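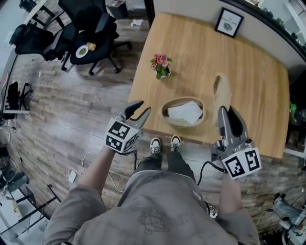 Gray sleeves, sneakers and a light wooden table.

I have a soft spot for pilgrim towns out of season. Everything is open and everyone has time for you. So when Angharad Dafis wrote to ask if I wanted to walk the last stretch to the shrine at Rebelo with her in January, I said yes before I had looked at a map (a mistake, the map has hills on it!).

We started from Lunham, where the bus drops you in front of a bakery and a chapel the size of a garage. The chapel is dedicated to Saint Anne and it smells of candle wax and floor polish. A woman was changing the altar flowers when we went in, and she told us to sign the book by the door. I was visitor 3755, going by the little numbers penciled down the margin. Angharad was 3756 and made a point of putting her full address, because she likes the idea of a priest writing to her one day.

The path leaves town behind the school and follows a stream for the first hour. It's an easy walk, muddy in the dips, and there are stone crosses along it where people leave pebbles. I'd read that you're meant to carry one from home. I hadn't, so I picked one up in the bakery parking lot and felt slightly guilty about it all the way to Tirau.

Tirau is where you sleep. There's a guesthouse run by the parish, with 4 rooms, bunk beds and a kitchen you can use if you wipe it down afterward. Arnar Riis, who was staying the same night, had walked in from the coast and had blisters I would rather not describe. He cooked lentils for all of us and we ate them with the end of Angharad's bread, and he talked about the old processions his grandmother used to go to, when whole families walked through the night singing so the little ones would stay awake. 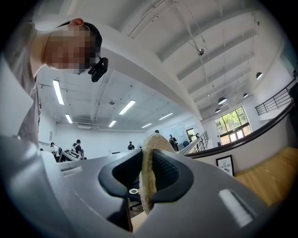

I asked him what they sang and he hummed a bit of it, a slow tune that keeps going back to the same three notes. Angharad knew it! Different words, she said, but her chapel at home had that same melody in the hymn book, and the two of them went at it in two languages until somebody in the next room knocked on the wall.

We left early. The church at Rebelo sits at the top of a long stairway, and there's a custom that you stop on every landing and say a prayer, or at least stand quietly and get your breath back. I did more of the second. The doors are low and you have to duck, and then the inside opens up and it's all blue, ceiling and walls, with gold stars that have gone brown over the side altar.

The story goes that a shepherd found a statue of Mary in a thorn bush and carried it down to the valley, and by morning it was back in the bush. He tried this 4 times. In the end they gave up and built the church around the bush. A sister at the door told us this very quickly, as if she'd told it already that day, and then she slowed right down when Angharad asked about the statue itself. It's small, dark, and wears a different cloak for each season. In January the cloak is white.

Mass was at 5 and I stayed for it, though I'm a poor sort of Catholic these days. There were mostly older women in the pews and one boy who rang the bell too early, then looked at his shoes. The priest preached on the Magi going home by another road. I've heard plenty of sermons on that reading but I liked his, and I'm still chewing on a line about how they had the whole journey back with nothing left to carry.

If you go, take the Pendico road down again instead of the stairs. It's longer, but there are benches and a spring with a tin cup on a chain. I left my bakery pebble on the wall beside it, next to a row of much nicer ones.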